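Lulel says its loft conversions cut heating bills. The numbers are hard to find

Lulel, the developer turning the old Drandar mill into apartments, wants buyers to believe that a century-old factory can be as cheap to heat as a new house. Its sales brochure, sent out in June, promises "warmth you won't have to pay for." The small print is less generous, and there isn't much of it.

The company plans 48 apartments in the mill building, with the first units going on sale before the end of the year. Each is marketed at a premium over similar homes nearby, and Lulel says lower running costs will make up part of the difference. Asked how much, a spokesperson pointed to an average yearly heating bill of $1,528 for "older converted homes" and said buyers at Drandar could expect to pay "significantly less." The company did not say where the average came from, how many homes it covered, or what size they were.

A follow-up email brought a second figure. This time the typical bill for an unimproved conversion was given as $2,169, which makes the promised savings look a good deal bigger. When we asked why the two numbers didn't match, the spokesperson said they came from "different comparison groups" and offered to send the details. They had not arrived by the time we published.

Freya Heywood, a building surveyor who has worked on several mill conversions in the county, is not impressed by either one. "If you want to tell me what it costs to heat an apartment, show me the bills from that apartment," she said. "Show me two winters. Everything else is a guess with a dollar sign on it."

Lulel can't show two winters, as no one has lived in the building yet. Its forecast rests on a computer model prepared by Rirnum, an energy consulting firm it hired for the project. The full report has not been released. A four-page summary has, and it assumes that thermostats are set to 66 degrees, that windows stay shut from November to March, and that every apartment is occupied all winter. That last one matters a lot. An apartment with empty units above and below it loses heat in both directions, and conversions like this one can take years to fill.

The summary also assumes new insulation on every outside wall. The brochure, meanwhile, sells the apartments on their "original exposed brick throughout." Both can't be true of the same wall, at least not on the inside, and the mill's listed status rules out covering the outside. Lulel said the insulation would be placed "where appropriate" and that final drawings were still being worked on.
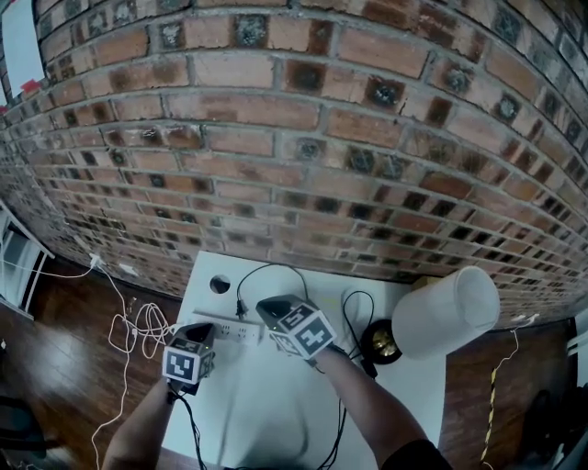 Bare brick is popular with buyers, and there's nothing wrong with wanting it. A solid brick wall without insulation lets out far more heat than a modern insulated one, though, and that is a cost someone ends up paying every January. Heywood said she would expect the corner units to be the worst off. She would also want to know how the builders plan to deal with damp where the floor joists meet the outer walls, a point the summary skips.

The company's earlier project, the Dudás warehouse, might have helped settle the question. It was sold with similar promises and has been lived in for three years. Lulel said it had not collected heating data from residents there and had no plans to do so.

Some 200 people have signed up for the Drandar mailing list. They will be asked for a deposit before the final drawings are done, according to the terms on the company's website. Lulel said the deposit is refundable, less an administration fee. It did not give the amount of the fee.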